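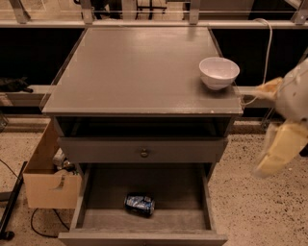
Bedside table

A bedside table, also called a nightstand or night table, is a small piece of furniture placed next to a bed. It holds items that may be wanted during the night or on waking, such as a lamp, a clock, a book or a glass of water. Most have a flat top with a drawer, a cupboard or an open shelf beneath it. In older British usage the term night table was often kept for a piece made to house a chamber pot.

History

Small cupboards for the bedroom were in use in Europe by the eighteenth century. Many were made with a door or a sliding front so that the chamber pot could be put out of sight, and some had a raised edge around the top and openings at the sides to serve as handles. Marble tops were common on the more costly pieces, as they were easily wiped clean.

As indoor plumbing spread, the cupboard lost its first purpose. Makers kept the general size and height but put drawers in its place. During the twentieth century bedside tables were increasingly sold as part of a bedroom suite, in matching pairs, along with a wardrobe and a chest of drawers. The furniture historian Helmut Baumgart has described this as the point at which the piece became "a companion to the bed and no longer a servant to the room". His survey of household inventories from the district of Irneck records 37 night tables, of which 12 were listed as pairs.

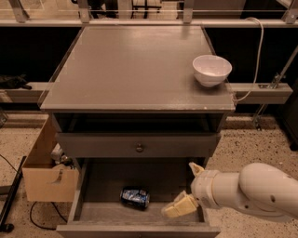 Reading time: 3 minutes

Construction

The body, or carcass, is usually a simple box made of solid timber, veneered board or painted board. Drawers may run on wooden strips fixed to the inside of the carcass or on metal runners screwed to the sides. Wooden strips are quiet and easily mended but can stick in damp weather. Metal runners allow a drawer to be drawn out further and to carry more weight.

Where there is more than one drawer, the lower is often the deeper. An open space directly under the top is a common feature of modern designs and is generally used for books or magazines. Handles may be knobs, bars or shaped pulls. In some designs they are left out, and the drawer is opened by a groove cut along its front edge.

Finishes include wax, oil, varnish and paint. Oil and wax show the grain well but mark readily when a wet glass is left standing. Varnish gives better protection, although a scratched surface is harder to repair in one place.

Size and placing

The top is normally level with the upper surface of the mattress or slightly above it. A table set much lower is awkward to reach from a lying position, and one set much higher may be knocked by the arm. The rise in the height of beds and mattresses has led to taller designs in recent decades. 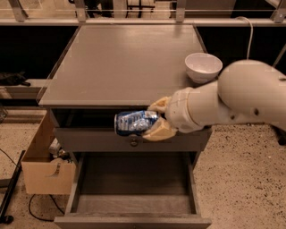 Is a bedside table always sold with a matching partner?

Single tables are widely available, and many makers sell the same model either singly or as a pair.

Regional forms

In Flollberg, bedside tables were traditionally built with six short legs, four at the corners and two at the centre of the long sides. The Georgiou workshop produced this type in limewood and beech, and 14 pieces from it are held in the Forkeron furniture collection. A catalogue of the group was prepared by Oi-ling Ho, who notes that the middle legs carry little weight and were probably kept for their appearance.

Wall-mounted shelves, stools and small chests are used for the same purpose in many homes, particularly where floor space is limited.

See also

Chest of drawers
Commode
Side table
Washstand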